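Category: Home & Rental > Walls & Decorating > Temporary Wallpaper

Peel and stick wallpaper in a rental, will it wreck my paint?

Asked by Szu-yu Chiu, September 3, 2024

Hi all! I'm moving into a one bedroom at the Fahy building and every single wall is that flat landlord white. My lease says no painting and no nails bigger than a finishing nail, but it says nothing about removable wallpaper. I've been looking at the big leafy prints, the blue kind with white line drawings, and I think I'm in love (my sister says I'll be sick of it by March, but she has gray everything so I don't listen).

What I'm scared of is the deposit. It's 2,000 dollars and I really can't lose it. I did paper one drawer front with a sample from Mevetent and it came off fine after 2 weeks, but a drawer isn't a wall. Has anyone left this stuff up a full year or longer and then pulled it down? Did paint come with it? Also, should I do all the walls in the nook by the kitchen, or just the one behind the table? I keep going back and forth. With a busy pattern on more than one side I worry it'll feel like sitting inside a gift box, but then I see it done and I want it all over again.

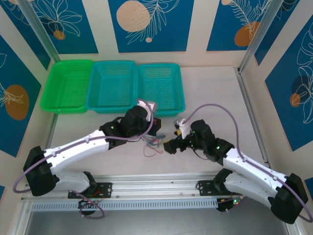
Cheng-en Lu wrote back that it depends on the paint way more than the paper. Flat paint is the worst for this, it's chalky and soft, and the glue grabs the paint instead of sitting on top of it. I had flat in my last place and lost strips as long as my arm. Satin or eggshell, you're probably okay. Rub a damp white rag on the wall somewhere low. If it comes away chalky, don't do it, or at least don't do it with the cheap stuff.

If you go ahead:

Wash the wall with a tiny bit of dish soap, rinse, and let it dry overnight. Put a test piece behind where the couch will go and leave it a month. I know, you want it up now! I didn't wait either and see above about the strips. Order one more roll than the calculator says, as the next batch can be a slightly different blue. When you take it down, go slow with a hair dryer on low and pull back flat against the wall, never straight out at yourself.

On how many walls, I'd do one and live with it. You can always add more. My nook is all four sides and I like it at night with the lamp on and not so much at breakfast.

Marked as helpful by 5 people

Toon Postma answered:

just ask the landlord?? mine said yes in one email. get it in writing and take photos of the walls first

Pak-hei Hsueh answered:

I'd add that "removable" means different things. I've used Drosus and Plillura, and the Drosus was thin and tore into little bits coming off, so I was out there with my fingernails for a whole evening. The Plillura was more like fabric and came off in full sheets after a year and a half, on eggshell, no damage except one spot by the window where I think the wall got damp. It costs more, but for one wall it wasn't terrible.

Also, Szu-yu, a big print needs more waste than you'd think. You have to line up the leaves at each seam and you end up throwing away a foot or so every time. Start from the corner people see first and let the bad match end up behind a door. And get a fresh blade, then another fresh blade. I tried to do the whole wall with one and it started dragging and ripping at the baseboard.

One wall gets my vote too, unless the nook is really tiny, and then I'd go all in.

Contact us | Copyright 2024 | Terms | Back to top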